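Visit report: Pelkonen maltings, Trenitside

Visit date: Thu 7 March
Route: grain intake, storage, steep house, germination floor, drum, kiln, deculming and bagging, laboratory

Background

Pelkonen is a small malting company on the edge of Trenitside, supplying base malt and a short list of kilned specialty malts to breweries and distilleries within a day's truck haul. It buys two-row barley, mostly on contract, and a smaller volume of wheat and rye. The site opens for a technical tour twice a year, once in late winter and once in April before the kiln is taken down for maintenance. These notes cover the late winter tour and follow the grain through the building, which was also the order of the tour.

Readers who have only seen large pneumatic plants should keep the scale in mind. Pelkonen runs one traditional floor and one drum side by side, with a single kiln shared between them. Most scheduling decisions on the site come back to that kiln.

Intake

Trucks tip into a grated pit under a canopy on the north side. A probe sample is drawn from each load before tipping and tested for moisture, protein, screenings and germinative energy. The first three results take minutes. Germination takes days, so a quick staining test is used to decide whether a load can be accepted, and the full test follows while the grain is held in a quarantine bin.

Rejections are uncommon but do happen. The usual causes last season were pre-harvest sprouting and skinned kernels. Skinned kernels take up water faster than intact ones and produce uneven modification later, and no adjustment further down the line corrects it. Pelkonen has asked its growers to slow the cylinder speed on their combines and says the fraction of damaged kernels has dropped.

From the pit a bucket elevator lifts the barley to a pre-cleaner, which removes straw, stones and dust. A magnet sits in the chute ahead of it. A second pass over sizing screens takes place just before steeping. Thin kernels are sold for feed.

Storage

Barley is stored in flat-bottomed steel bins with perforated floors and aeration fans. Total capacity is 1,279 tons, enough for most of a year at the present rate of production. Temperature cables hang in each bin and are read from a panel in the control room. The operating rule is to cool the grain in steps during the fall, using night air, and then leave it alone.

New-crop barley is held back until dormancy has broken. The variety that takes up most of the storage, sold by the seed company under the name Birken, has a long dormancy in cool years. In the most recent crop it was still showing water sensitivity well after harvest, and the plant ran on the previous year's grain for longer than planned. The staff regard this as an acceptable price for a variety that resists sprouting in the field. Lots are kept separate by variety and by farm where bin space allows. Two of the bins are too large for single-farm lots and are used for blends.

Steep house

Steeping is done in conical-bottomed stainless vessels with air rings near the base. Water comes from the company's own well, drilled to 298 feet, and needs no treatment apart from a sediment filter. It is moderately hard. Before the well was drilled the site drew on the town supply, and the chlorine had to be removed first.

The schedule alternates immersion and air rest. During immersion, air is blown through at intervals to mix the grain and keep it supplied with oxygen. During air rests a fan draws down through the bed to remove carbon dioxide. The first immersion is short for water-sensitive lots. The target is reached when the kernel is evenly hydrated and the first rootlets have just broken through, a stage maltsters call chitting.

Moisture is checked by weighing a perforated sample can that sits in the grain through the whole steep. It's an old method, and the laboratory backs it up with an oven test once per batch. According to the shift log on the wall the two rarely disagree by enough to matter.

Spent steep water is the largest waste stream on the site. It carries husk tannins, dust and a noticeable organic load. Pelkonen screens it, holds it in a balancing tank and releases it to the Trenitside sewer at a controlled rate. Reuse of the final steep water as the first immersion for the next batch was tried and dropped. Germination slowed slightly and the saving did not cover the extra handling.

Germination floor

The floor is a long, low room with a smooth concrete surface laid to a slight fall toward a drain. Chitted barley is dropped from the steep and spread to an even depth. Depth is the main means of temperature control: a thicker bed in cold weather, a thinner one in warm weather. The windows on both sides are opened or closed for the same purpose. There is no refrigeration, and floor malting stops for the hottest part of the summer.

The grain is turned by hand with shovels and by a pulled rake, which separates matted rootlets and lets heat out. It is turned more often in the first half of germination, when respiration is strongest. One batch occupies the floor for five days in ordinary conditions. Growth of the acrospire is checked by slicing kernels lengthwise, and modification is judged by rubbing out the endosperm between finger and thumb. A chalky smear with no hard tip is the sign that the batch is ready.

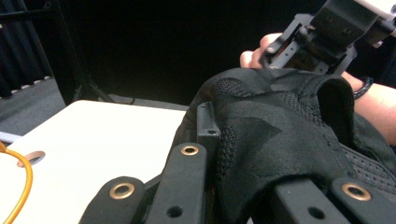 Drum

The drum went in later than the floor and now handles the greater part of the tonnage. It is a horizontal perforated cylinder in an insulated shell, turned slowly at set intervals, with humidified air passed through the bed. Air temperature, humidity and flow are controlled separately. Spray nozzles inside allow water to be added during germination when a lot has come out of the steep on the dry side.

Results from the drum are more uniform than those from the floor, and it can be run all year. Its drawback is cleaning. The perforations collect fine rootlets and husk, which must be washed out with a pressure lance after each batch. The cleaning door is small and the far end is awkward to reach. A replacement shell with a second door has been priced but not ordered.

The plant has compared floor and drum malt made from the same lot of Birken. Extract was nearly the same. Floor malt had slightly lower soluble protein and a wider spread between individual kernels. Customers who buy floor malt say they prefer its flavor, and Pelkonen has not tried to settle the matter with a formal taste panel.

Kiln

The kiln is a single-deck design with a perforated wedge-wire floor, heated indirectly by a natural gas burner. Green malt is loaded by a throwing conveyor and leveled by hand. Drying begins with a high air flow at a low temperature, to remove free water without destroying enzymes. When the exhaust air temperature starts to climb, the point known as the break, the flow is cut back and the temperature is raised in stages. Exhaust air is recirculated toward the end of the cycle.

Pale malt is cured at a modest temperature and leaves the kiln at less than 5 percent moisture. The darker kilned malts are finished at more than 200 degrees Fahrenheit, with the recirculation damper nearly closed. No roasted malt is produced, and there are no plans for a roaster.

A glass-tube heat exchanger recovers part of the exhaust heat and warms the incoming air. It was bought used from a closed plant at Lilness and shortened to fit the building. Gas use per ton fell noticeably in the first full heating season. Several tubes have cracked since, and spares are hard to find in that length.

The kiln is the bottleneck. A batch needs the better part of two days with loading and unloading included, and floor and drum batches must be staggered so that neither is waiting as green malt. If the kiln is late, the drum can be chilled to slow growth. The floor cannot, and floor batches therefore have priority.

Deculming, storage and bagging

Dried rootlets are brittle and come off easily. The malt passes through a deculming screw and an aspirated screen, and the rootlets are pelleted for cattle feed. Finished malt rests in hopper-bottomed bins for several weeks before shipment. Fresh malt can give slow lautering, and most brewers will not use it right off the kiln.

Bagging is semi-manual. A net weigher fills open-mouth bags, which are stitched, labeled with lot number and kiln date, and palletized. Larger customers take bulk deliveries by pneumatic trailer. A tote filling station shares the same conveyor as the bagging line, so only one of the two can run at a time.

Dust extraction was good throughout this part of the building. Explosion relief panels are fitted to the elevator legs, and belt alignment and bearing temperature sensors stop the drives on an alarm.

Laboratory

Routine work consists of moisture, extract, color, friability, soluble nitrogen and diastatic power. Every lot ships with a certificate of analysis. Mycotoxin screening is done on intake using test strips, and doubtful results go to an outside laboratory. A small mash bath runs congress mashes each morning, and a set of retained samples is kept for every lot until it is out of date.

Points for follow-up

Water use per ton for floor and drum separately. The plant meters the steep house as a whole and could not split the figure on the day.

Condition of the heat exchanger after the April shutdown.

Dormancy results for the coming crop of Birken, and whether the quarantine period will be extended.

Parking for tour visitors is at the lower gate, off the Lilness road. Closed shoes are required and hairnets are issued at the door.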